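Print this page | E-mail this article

4.2 Bedding as a work surface

Most household guides treat the bed as the natural place to fold large items. The Carkside handbook says so outright, and the Rotside survey repeats the advice without testing it. We are less sure. A bed is wide and at a fair height, but it is also where everything else gets put down, and a blanket needs more clear space than any shirt or towel.

Our diary entries bear this out. People wrote that they had "folded on the bed" when what they described was folding on whatever part of the bed was left. Graletti's model of the folding task assumes a flat, bare rectangle of 2 square metres. We found few entries in which such a rectangle could have existed, and we doubt that a model built on it says much about real bedrooms. Figure 3 is closer to what the diaries describe.
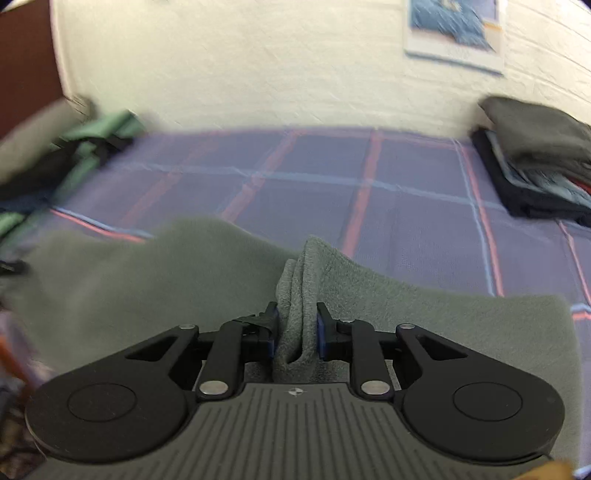

Figure 3. Fleece blanket lifted by a pinched fold over a plaid bed cover, with folded clothing stacked to the right.

The fleece takes up much of the bed, and the stack of clothes sits on the same cover. Whether clutter of this kind slows the work is a separate question. Monti claims that it does, yet the Monti trials used cotton sheets only, and fleece behaves differently — it is thick, it bunches where it is held, and it has no crease to follow. Lifting from a single fold raises a slope of cloth and leaves the corners to look after themselves. We would not carry a timing for sheets over to blankets on the present evidence.

A further doubt concerns the word "folded" itself. In the diaries it covers anything from squared corners to a rough bundle at the foot of the bed. Until entries are scored against an agreed standard, claims that one surface is better than another should be read with care, and that includes our own in section 4.1.

Related items
Towels, shelves and the airing cupboard
What people mean by "put away"
Rotside survey: notes on method

Contact us | Copyright Carkside Household Studies | Back to top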